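Setting Up the Fasis Hand-Held Gripper for Laundry Sorting Recordings

Applies to: Fasis kit, second revision, with the two-finger head and the standard mounting blocks. Owners of the first revision should follow the older sheet for steps 2 and 3, as the block screws are a different length.

The Fasis is sold by Flelcombe as a hand-held gripper with a camera mounted behind the fingers. An operator carries it through a task by hand, and the recordings are used later to train an arm. This page covers unpacking, finger alignment, table layout and the first recording for a simple garment task: moving clothes between a table and a storage bin. It assumes the Jundeo recorder software is already installed on the computer. Allow an hour for the first setup.

What you need

The gripper body and its cable
One pair of rigid fingers with mounting blocks
The hex key from the lid pocket
A flat table with room to stand on at least two sides
One open plastic bin, shallow enough to reach the floor of it with the fingers
Several garments of different weights

1. Check the body

Slide the trigger through its full travel ten times with no fingers fitted. The motion should be even. A scrape near the closed position usually means the rail cover was pinched in shipping. Loosen both cover screws half a turn, work the trigger again, then retighten.

2. Fit the mounting blocks

Each block seats against a shoulder on the carriage. Press it home before starting the screw. The block should be flush along its whole back edge. Tighten by hand with the short end of the hex key and stop when it resists. The threads are set in plastic, and a long lever will pull them loose.

3. Fit and align the fingers

The fingers are a left and right pair. With both in place, close the gripper on a sheet of printer paper and pull. The paper should hold with the same force at the tips and at the base. If it slips at the tips, loosen the left finger, close the trigger fully, and retighten with the fingers pressed together.

Open the gripper and check the live view in Jundeo. Both fingers must be visible at full opening. If one of them leaves the view entirely, the camera bracket is one notch too far forward.

4. Calibrate the opening

In Jundeo, choose Device, then Width. Follow the prompts to open and close the gripper 3 times. The software stores the two limits against the serial number, so this is repeated only after a finger change. If the result is rejected, close the trigger more slowly on the second pass.

5. Lay out the table

Put the bin to one side and the garment to the other, with a clear strip of table between them. Avoid placing the bin where the operator has to twist the wrist past a right angle to reach inside. Glossy bins work, but a lamp directly overhead can produce a bright patch on the floor of the bin that hides the edge of a pale garment. Move the lamp or lower the exposure by one step.

Garments should start in a loose heap. Folded clothes are easier to grasp and give recordings that do not transfer well to real laundry. Change the heap between takes.

6. Record a first take

Press the side button and wait for the tone. Approach the garment from above with the fingers open, close on a fold of cloth, lift clear of the bin rim, lower and release. Keep the speed steady. Press the button again after the fingers are clear of the bin. A normal take lasts 19 seconds or less; longer ones are accepted, but tend to contain hesitation.

7. Review

Open the take in the Jundeo viewer and step through the grasp. Discard it if the operator's free hand enters the view or the tracking bar turns red. Our test set on this kit came to 122 takes over one Thursday, and most of the discards were tracking losses deep inside the bin. Holding the gripper slightly higher on release fixed the majority.

Notes on the product

The rigid fingers handle pants and sweatshirts without trouble. Thin synthetics slide out, and for those the soft pads from Evangelista fit the same blocks. Flelcombe does not supply them. The cable is too short for a floor-to-table task and should be replaced at purchase. Battery operation is listed for a later revision.

Page maintained by Emmanuel Lyimo. Last checked against the October release of Jundeo. 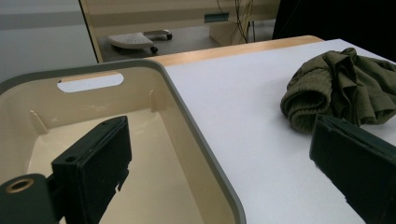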